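3.2 The plate and the table

Everyday tableware has been oddly neglected in studies of table setting, which tend to count forks and glasses and pass over the plate itself. We were delighted to give it a section of its own. The plate used throughout is round, with a glossy dark teal glaze and a slightly raised rim, and it was always placed on a plain white tabletop with no cloth or mat (Figure 4).

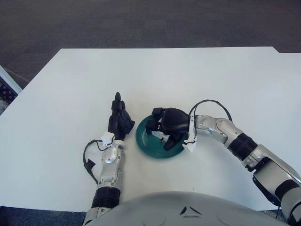

3.3 Glaze, rings and the sense of centre

The Drirura collection holds 2642 records of single place settings, and 175 of them concern a plate laid alone. Bodnár went through every one - a heroic effort - and found that people judge "the middle" of a table by the plate's rim far more than by the table's edges. Raised rings seem to strengthen the effect. Ours has several, all concentric, and the lighter rim catches the light in a way that makes the outline wonderfully easy to pick out against white.

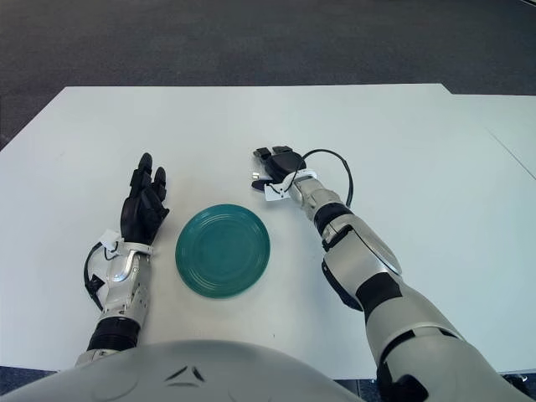

We find this very exciting for the study of small shared meals. Fülöp's earlier work on the Trameo settings used patterned plates, where eight of the people taking part disagreed strongly about where the centre lay, and we had half expected the same trouble with a plain colour. A strong, even glaze may simply leave less to argue about. Whether it holds for oval dishes is still open, and the Younis set, with its shallow serving platters, would be a lovely place to look next.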